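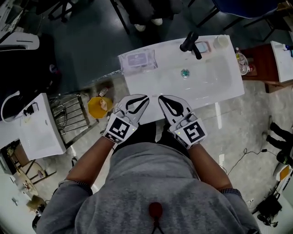

4th March

We're at 331 usable examples for the sink tasks, out of 616 recorded. The rest went out for the usual reasons, mostly a marker turned away from the camera or a hand moving too fast. Kotico wants 4,000 by June.

I wear the grippers for an hour, then swap. My wrists get sore before my arms do.

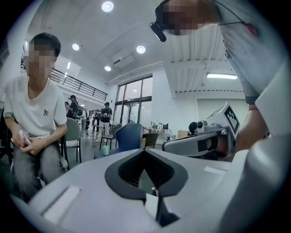

What I changed

Each take now starts with both grippers pointed at the sink and held still for 2 seconds. It makes the clips easier to line up later.
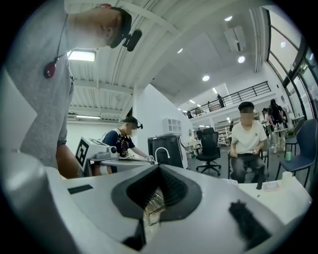

I also stopped throwing out takes with a fumble in them, as long as the person recovers. Oltmanns trained on clean takes only last year and the model froze at the first slip. I'll rerun the count on Friday.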